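March 9, 2026

I finally bought a bottle of wine with a plan behind it, which for me is progress. Usually I stand in the shop for ages reading the little cards, panic, and leave with whatever has the nicest label. This time I walked in and said "cabernet sauvignon, please, it's for a drink with juice in it," and the man behind the counter looked at me like I'd asked for ketchup. I don't care! Dennis made us his warm-weather wine and juice thing back in November (not warm weather, I know) and I've been thinking about it ever since.

So we're having people over and I'm in charge of drinks. Me! Sevim is doing the food, Sadao is bringing something for dessert that he won't discuss, and I get bottles and cups, because I once burned soup and they've all got long memories. 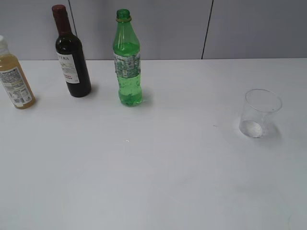

Stella Mfinanga
Posted in: Diary, Home
6 comments

I did the whole setup on the white table against the gray wall, and can I just say how much I love that table? I fought for it. Mwangi wanted the dark one from Stougaard, and it was handsome, I'll give him that, but you'd never find a corkscrew on it in the evening. On the white one everything shows up. The wine looks almost black and the juice goes this lovely amber, and for once I could see what I had.

Then came my dilemma about cups. I own proper wine glasses, the tall ones from Ceston that my aunt gave me, and they live on the top shelf wrapped in newspaper like museum pieces. I got as far as dragging the step stool over. Then I pictured Dennis telling a story with one of those in his hand (he tells stories with his whole arms) and I put the stool back. Clear plastic it is. I put one cup out to see how it looked next to the bottles and it looked perfectly fine. A bit like a school picnic, but fine.

My mother would have had something to say. She believed a drink tastes of whatever you pour it into, and she may be right, but she also never had to get red wine out of a Fledevik rug. I have. I was on my knees with salt and soda water until after midnight, and there's still a pinkish patch that we've covered with the plant.

I tried a few different arrangements after that. Bottles in a line at the back, bottles in a huddle, bottles over to one side so there's elbow room for pouring. I spent far too long on it. Mwangi came through twice, said "they're bottles, Stella," and went away again. But I've been to parties where everything is bunched up in the middle and you have to reach across somebody's chest to get a drink, and I won't have it at mine.

Before all of that I wiped everything down, too. Tables like this are wonderful right up until you look closely.

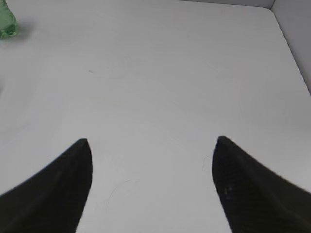 Words: Stella Mfinanga | At home | Filed under: Getting ready

Smooth white, plain white, nearly all white. I've become a bit of a bore on the subject, I know. I use a soft cloth and warm water with the tiniest drop of dish soap, then go over it again with a dry cloth so it doesn't streak. Sevim swears by vinegar, but then the whole room smells like salad and I end up wanting chips. There was a ring from somebody's coffee cup that I'd been ignoring for days (mine, obviously my coffee cup) and it took some elbow grease.

While I was at it I also cleared the stuff that gathers there all week. Mail, a charger that fits no phone we own, the Endberg catalog I keep meaning to read properly because I want new shelves. It all went in a bag, and the bag went in the bedroom, and we'll pretend I sorted it.

Then the bottles again, and I'm back to fretting over amounts. Dennis never measures. I called him to ask for the recipe and he said "more juice than you think, and then some wine," and when I asked how much wine he said "until it looks right." Looks right to whom? He adds ice last, and a slice of orange if there is one, and he says it mustn't be stirred too much. I wrote all this down on the back of an envelope, and naturally the envelope is now in the bag in the bedroom.

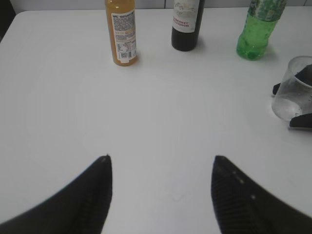
I went for an NFC juice in the end, not from concentrate, after a long stare at the shelf. The cheap stuff is so sweet that it flattens the wine completely, and I'd sooner spend a bit more there and go easy on the cabernet. I'm going to make one trial cup tonight, a small one, and Mwangi can be the judge. He'll say it's nice. He says everything's nice, so I may have to watch his face.

Still to do: oranges, ice, find the corkscrew, find the envelope. And I need to ask Sadao whether his dessert has to go in the fridge, as Sevim has already claimed every shelf of it.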